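发件人：Sunita Esposito
收件人：Prakgate 织造讨论列表
主题：Re: 格子布经向循环与筘幅的换算

Paloma Szabo 写道：
> 二月那批样布下机后横向缩得比预期多，格子成了竖长方形。
> 整经按 256 根一个循环，筘号没动，纬密照工艺单。
> 是改纬密，还是改经纱排列？

先不要动经纱排列。循环根数只决定色条比例，格形由成品经密与纬密之比决定。横缩偏大时，成品经密上升，循环宽度变窄，纬向循环长度不变，结果就是你说的竖长方形。

建议步骤：
1. 样布平放过夜后再量，不要在卷装张力下量。
2. 横向连续量 2 个完整循环取平均，纵向同样。
3. 以两者之比修正纬密，纬纱循环根数暂不改。
4. 若修正后纬密超出 Tran 织机的打纬能力，再换筘。

你附的记录里第 371 梭有一次停车，那一段请剔除。 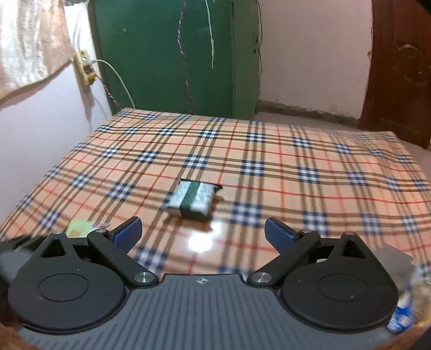 量格形时基准线要选在窄色条上，宽条边缘受混色影响，读数容易偏。像这块棕褐色格子桌布，宽棕条不适合做基准，细红线更清楚；藏青与白的小方格位于色条交叉处，可用来核对经纬两个方向是否同步。布面要摊平，但不要拉伸。

另外，Rilluditz 的旧换算表是按退浆后的数据编的，坯布不能直接套用。修正后的纬密请连同筘号一起发到列表。

Sunita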